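Zistum rents out a robot arm by the month, along with a gripper and a set of trained skills for handling small kitchen items. Dela Mahama has had one on her cafe's back counter in Pridavport since July. She agreed to talk while she was setting up for the afternoon.

"I wasn't looking for a robot," she says. "I was looking for a way to stop paying someone to set out drippers at 4 in the morning."

The kit came in 2 crates. Setup took 90 minutes, most of it spent clamping the base and running the calibration routine. After that Mahama put out the things she uses every day and began teaching it to pick up a pour-over cone with the paper filter already seated. 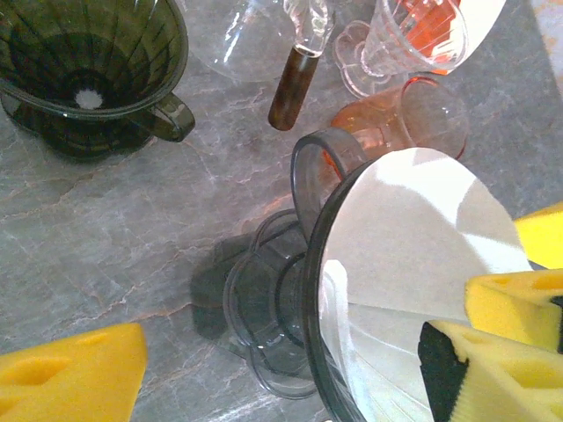
"The foam fingers are what sold me," she says. "I had a metal gripper on trial from Etance before this and I didn't want it near my glass." The pads come off with a twist, and Zistum sends a spare set with each rental. She would like them in a darker color, as yellow foam shows coffee quickly.

Clear glass is her main complaint. The arm does well with tinted pieces and is slower to settle on anything transparent, even under the lights she added. Kwaku Asamoah, who handles support at Zistum, told me an update is in testing and would not give a release month.

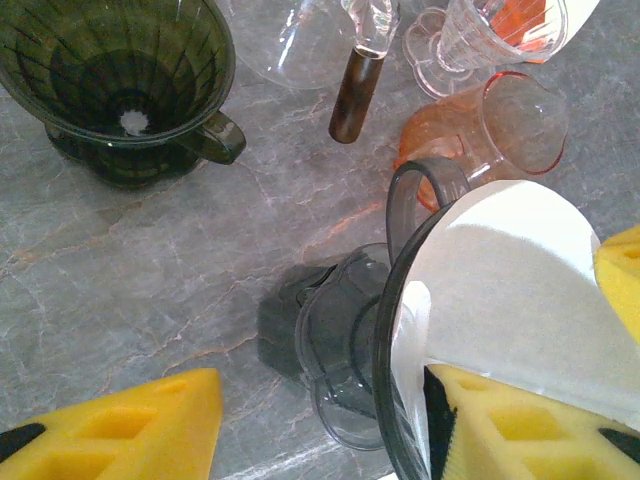 Mahama teaches each new item with 20 demonstrations, moving the arm by hand. A dripper with a loop handle took her one evening. "You have to show it the piece turned every which way," she says. "I got lazy with the first one and had to do it over."

She plans to keep the arm through the winter — the rental can be stopped with a month's notice — and wants to try it on saucers next.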